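Plivska 卓上織り機 組み立てと使い方の手引き
第3章 たて糸を張る

組み立てが終わったら、いよいよたて糸です。この章、読む前はちょっと身構えるかもしれません。私も最初の一台のときは、台所の椅子に糸をぐるぐる巻きつけて、夕飯の時間までほどいていました。でも順番さえ覚えてしまえば、あとは手が勝手に動いてくれます。お茶は少し離れたところに置いて（こぼすと本当に泣けるので）、ゆっくりいきましょう！

3-1 用意するもの

・織り機本体（第2章で組み立てたもの）
・付属のクランプ 2個
・整経用のペグ 1本と、それを留めるクランプ
・ソウコウ通し（細長いフックです）
・はさみ
・厚紙、または茶色い包装紙。幅は織り機の巻き取り棒より少し広めに
・たて糸用の糸

糸は、最初の一本なら綿か、撚りのしっかりした毛糸をおすすめします。ふわふわのモヘアはとてもかわいいのですが、隣どうしがくっついて口が開かなくなります。どうしても使いたい方は、よこ糸のほうでどうぞ。Hirkbridge の綿糸は1000メートル巻きのコーンで売っていて、練習用にはこれが気楽です。失敗してもまだまだ残っていますから。

糸が切れそうかどうかは、両手で持ってぐっと引っぱってみるとわかります。するっと抜けるように切れる糸は、たて糸には向きません。

3-2 幅と本数を決める

この織り機の最大織り幅は39センチです。いきなり幅いっぱいに張りたくなる気持ちはよくわかるのですが、一枚目はマフラー用の細めがいいと思います。この章では、幅15センチ、たて糸63本で説明していきます。

長さは「できあがりの長さ＋房＋織り機に残る分」で考えます。織り機に残る分は意外とばかにならなくて、腕の肘から指先くらいは使えないまま終わると思ってください。私はいつも、さらにもうちょっと足します。余ったらコースターにすればいいんです。

3-3 織り機を固定する

1. 織り機を、後ろの巻き取り棒がテーブルの端の外を向くように置きます。
2. 左右の脚をクランプでテーブルに留めます。テーブルに傷をつけたくない方は、間に布をはさんでください。
3. 両手で前後に軽く揺すって、動かないことを確かめます。
4. ペグを、必要な長さだけ離れた別のテーブルか棚板に留めます。織り機の真ん中とペグが、まっすぐ向かい合うように。

注意：クランプの締めすぎにご用心。脚の木がへこみます。指で締めて止まったところから、あとほんの少しで十分です。

注意：小さなお子さんや猫のいるお宅では、織り機とペグの間が通り道にならない場所を選んでください。張った糸は横から見るとほとんど見えません。

3-4 ソウコウの真ん中を見つける

ソウコウには、細長いすき間（スロット）と小さな穴（ホール）が交互に並んでいます。このプラスチックの櫛みたいな部品が、織り機の心臓です。

1. ソウコウを中立の位置に置きます。上の段でも下の段でもなく、間の溝です。
2. 定規を当てて中央を探し、毛糸の切れ端を結んでおきます。
3. 中央から左右に、織り幅の半分ずつを測って、そこにも印の糸を結びます。

印の糸は派手な色がおすすめです。私は蛍光ピンクを使っています。白い印を白いソウコウに結んで、見失ったことがあるので……。

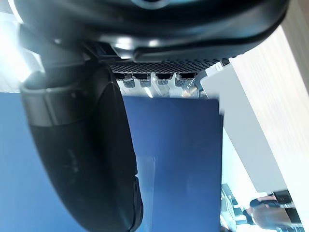 文：Min

3-5 糸をかける

さあ、お待ちかねの作業です。ふたり組でやると早いのですが、ひとりでもちゃんとできます。慣れれば15分くらいでしょうか。初めての方は時計を見ないでください。

1. 糸の玉を、織り機の後ろ側の床に置きます。かごや深めのボウルに入れておくと、転がっていきません。
2. 糸の端を、後ろの棒に固結びで留めます。位置は右の印の真後ろです。
3. ソウコウ通しを、右の印のところのスロットに手前から差し込みます。
4. 糸をフックにひっかけて輪のまま手前に引き出し、そのままペグまで歩いていって、輪をかけます。
5. 戻ってきて、糸が棒をまわっているのを確かめ、次のスロットへ。棒の上からまわしたら次は下から、と交互になります。
6. 左の印まで繰り返します。ひとつのスロットに糸が2本ずつ入っていれば正解です。
7. 63本は奇数なので、最後のスロットだけは1本にします。糸をペグのところで切り、棒に結んで終わりです。

引っぱり具合は、ぴんぴんでもだらだらでもなく、指で押すと少し沈むくらい。強さそのものより、端から端までそろっていることのほうが大事です。途中で電話に出ると、戻ってきたときに手の力が変わっているんですよね。できれば一気にやってしまいましょう。

メモ：穴のほうには、まだ糸を通しません。うっかり通してしまったら、その場で抜いて戻れば大丈夫です。

メモ：色を変えたいときは、棒のところで前の糸を切り、新しい糸を結びます。結び目がペグ側に来ると、あとで必ず邪魔になります。

3-6 巻き取る

1. ペグの輪を片手でしっかり握ってから、ペグから外します。握るのが先、外すのがあとです。
2. 輪の先をはさみで切ります。
3. 後ろの巻き取り棒をゆっくりまわし、糸が巻かれはじめたら紙をはさみます。
4. 一周ごとに手を止めて、束全体を手前に軽く引きます。
5. 糸の先がソウコウの手前に、手のひらふたつ分くらい残ったところで止めます。
6. 歯車の爪を必ずかけてください。

紙をはさむのは、上の段の糸が下の段の糸のあいだに沈み込むのを防ぐためです。新聞紙でもできますが、白い糸だとインクが移ります。私は Brostcombe の画材屋さんで買ったクラフト紙を切って、何年も使いまわしています。くしゃくしゃになっても平気です。

注意：巻いている最中に糸がからんだら、櫛でとかさないでください。束を持って、ぱんぱんと軽くはじくとほどけます。

3-7 穴に通す

1. 右端のスロットから、2本入っている糸のうち1本を抜き出します。
2. すぐ隣の穴に、ソウコウ通しで通します。
3. 次のスロットへ進み、同じ向きの隣の穴に通します。向きは最後まで変えません。
4. 10本ほど通すごとに、束にしてゆるく結んでおきます。

夜にやるなら、手元のあかりをつけてくださいね。黒や紺の糸はとくに。

3-8 前の棒に結ぶ

1. 真ん中の束から始めます。束を半分に分け、前の棒の上から下へまわして、両側から手前に出します。
2. 束の上でひと結び。ちょうちょ結びにはまだしません。
3. 右、左、右、左と外へ向かって、同じように結びます。
4. 全部結んだら、手のひらで糸の面をなでてみます。ふかっとする束があれば締め直します。
5. そろったら、ちょうちょ結びで留めます。

3-9 困ったとき

口がきれいに開かない
　たいていは、穴に通すはずの糸がスロットに残っているか、同じ穴に2本入っています。ソウコウを上げて横からのぞくと、一本だけ変な高さの糸が見つかります。

端の糸だけゆるい
　後ろの棒から滑り落ちかけているかもしれません。紙が細すぎるとよく起こります。少しだけなら、ゆるんだ糸の下に折った厚紙をはさんでおけば織れます。

糸が一本切れた
　あわてなくて大丈夫。新しい糸を同じ場所に通し、前は織り地に待ち針で留め、後ろはおもりを下げて垂らしておきます。おもりは洗濯ばさみに鍵をつけたもので間に合います。

よこ糸の入れ方は第4章に書きました。糸を張ったまま何日か置く場合は、前の爪をひとつ分ゆるめておいてください。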